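Section 4. Packing the Soft Pockets

By now your Nurkeck bag should be unfolded, aired out for an evening and standing up by itself on a table or the floor. If it still slumps a little, don't worry, the fabric relaxes over the first few trips and the creases from shipping will soften (ours took until the second Sunday outing to look like anything at all). This section deals with small bottles and jars, the things people ask us about more than straps and zippers put together.

Before you start

Have a dry cloth handy, and gather everything you'd like to bring in one spot. It's so much easier to pack when you can see it all at once, and you'll very likely find two of something you only need one of!

Packing small bottles

1. Wipe each bottle all over, paying special attention to the threads under the cap. Dried drips are what keep a cap from closing all the way.

2. Tighten the cap by hand until it stops. Ribbed caps give you a good grip, so there's no call for pliers or a jar opener.

3. Turn the bottle upside down over the sink and count slowly to 14. If you see a bead of liquid at the rim, open it, wipe it, and go back to step 2.

4. Lay the bottle on its side along a fold in the fabric, where it can settle in and won't roll every time you set the bag down.

Note: Clear bottles are a real pleasure here. You can tell the orange one from the green one without lifting anything out, and you can see how much is left.

5. Put soft items, such as socks or a folded dish towel, on either side. Leave a finger's width free near the cap so you can get hold of it later.

6. Add crinkly wrappers and snack packets last. They're light, they fill odd gaps nicely, and they don't mind being on top.

Caution: Do not pack anything above 30 ounces in a soft pocket. Heavier bottles belong in the bottom well, standing up (see Section 5).

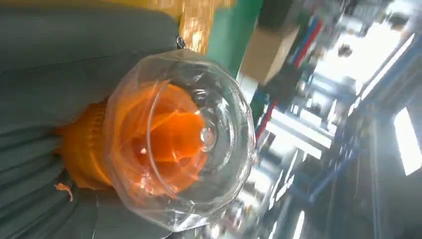 Kalkidan Belay wrote to us in September that she had given up on step 4 for anything thin and runny, and now stands those bottles in an old mug inside the pocket, but that thick sauces and paints have traveled on their sides for 18 trips without a single spot on the lining. We think the mug is a fine idea, provided it's a sturdy one and you wrap it in something.

Cleaning up small spots

1. Lift off any loose bits with the dull edge of a spoon. Try not to rub.

2. Dab with cool water and a drop of mild soap, working from the outside of the spot toward the middle.

3. Blot with your dry cloth and leave the bag open overnight, away from the heater.

Caution: Never put the bag in the dryer. The lining will shrink, and the pockets won't lie flat again.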